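Re: [drellance-players] cabinet at Usthorpe

Ihor Stelmakh wrote:
> Does the Usthorpe cab still save scores? Mine vanished after the
> update, was on 3,000 plays.

Same for me Ihor. Card reads fine, name comes up, then no scores. Songs from version 2 still locked aswell.

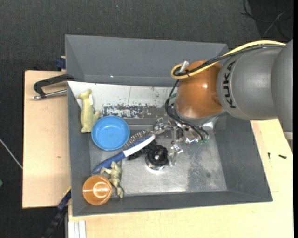 Tried the Flulville one on Saturday, all there, so it's the Usthorpe cab not the server. Left pad a bit sticky tho. Will ask at the desk. Dont make a new card yet!!

Cyril Whiteley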